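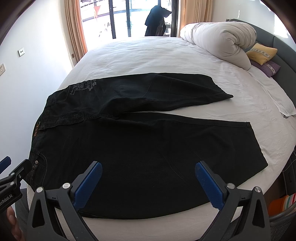
Fig. 1. Black denim trousers laid flat on a fitted sheet, waistband left, legs right.

GARMENT CARE AND STORAGE
Handout 4: Folding trousers on a soft surface
Instructor: Deisy Carhuamaca
Practical sessions: Jhosep Usuga, Arboleda building, room 17

1. Scope

The handout covers the flat lay, the inspection and the fold for five-pocket denim trousers. Tailored trousers with a pressed front crease are handled differently and come up in February. Shirts were Handout 3. Bring both handouts to the practical.

2. Terms used

Rise – the distance from the crotch seam to the top of the waistband.
Fly placket – the strip of cloth that carries and covers the front closure.
Inseam – the seam on the inside of the leg, crotch to hem.
Outseam – the seam on the outside of the leg, waistband to hem.
Flat lay – the garment spread at full length with both legs visible.
Half lay – the garment folded once down the center, one leg on top of the other.
Set crease – a crease that stays after the cloth has been smoothed twice by hand.

Students often write "hem" for any finished edge. In this course the hem is the bottom edge of the leg only.

3. Surface

A bed is the surface most people have at home, so it is the one used for the exercises. It differs from a table in two ways. First, it gives under the hand, and pressure applied to the cloth pushes the cloth down before it moves it sideways. Smooth with the side of the hand, lightly, and do not lean. Second, the sheet moves. A fitted sheet moves less than a flat one, but wrinkles in the sheet still carry into the garment when you press. The sheet in Fig. 1 is lightly wrinkled and is good enough for folding. It would not be good enough for measuring.

Clear the bed of the comforter and pillows before starting. Work from one long side. Reaching across the full width of the mattress drags the near leg out of line.

4. Flat lay

4.1 Hold the trousers by the waistband, one hand at each side, and shake once.
4.2 Lay them front side up, with the waistband to your left. Left-handed students may reverse this, but must then reverse every direction below.
4.3 Separate the legs until a narrow wedge of sheet shows between them. Fig. 1 has the correct arrangement: the wedge starts at the crotch and opens toward the hems. If no sheet shows, the inseams are overlapping and the half lay will be thick on one side.
4.4 Smooth from the waistband toward the hems. Smoothing back toward the waist pushes slack into the crotch, where it collects under the placket.
4.5 Leave the front pockets alone at this stage. Pocket bags are straightened in 5.2.

5. Inspection

Inspection comes before folding. Garments in the Petska set carry a numbered tag; write the number at the top of the sheet, then record the following.

5.1 Closure. Check that the fly is flat. The placket is several layers thick and often stands up as a ridge, as it does in Fig. 1. A ridge is acceptable in the flat lay. It must be pressed down by hand before the half lay.
5.2 Pockets. Empty them. Put two fingers in each front pocket and push the bag down toward the hem.
5.3 Seams. Look for broken stitches and fraying. The dark seam below the near pocket in Fig. 1 looks frayed. Record a seam like that as "check by hand" and do not record it as damage from a photograph alone.
5.4 Creases. Note position and direction. On the far leg there is a diagonal crease and there are faint vertical fold lines near the knee. On the near leg, long thin marks lie between mid-leg and hem. To find out whether any of these are set creases, smooth twice and look again.
5.5 Prints. Note any printed area and keep the fold line off it where possible. The gray graphic on the far leg sits close to the hip, so the center fold misses it. The later folds should be placed with the print in mind.

6. Half lay

6.1 Button the waist and close the fly.
6.2 Take the far leg at waist and hem and bring it over onto the near leg. The fold runs through the placket.
6.3 Match the outseams first, then the hems. Where the two disagree, follow the outseams.
6.4 The crotch now projects as a triangle beyond the line of the legs. Turn the triangle in so that the long edge is straight.

7. Reduction

Two methods are taught.

Method A, thirds. Bring the hems up to two thirds of the length, then fold the remaining part over. Gives a flat packet for stacking. Suits open shelves.

Method B, half and thirds. Bring the hems to just below the waistband, then fold the doubled length in three from the closed end. Gives a narrow packet that stands on edge. Suits drawers.

The practice drawer is a Woten unit with an inside width of 340 mm and an inside height of 268 mm. A Method B packet must stand in it without touching the drawer above. If it is too tall, the last fold was made too wide – open it and repeat from the half lay.

8. Exercise

Make one flat lay and complete sections 5 to 7 using Method B. Unfold and repeat with Method A. Write down which packet held its shape better after being lifted with one hand. Partners swap after each method.

Inspection sheets are due Sat 11 December, in the tray outside room 17. Late sheets are marked out of half.

Reading: Ferkarum course reader, p. 79, and the table of fabric weights that follows it.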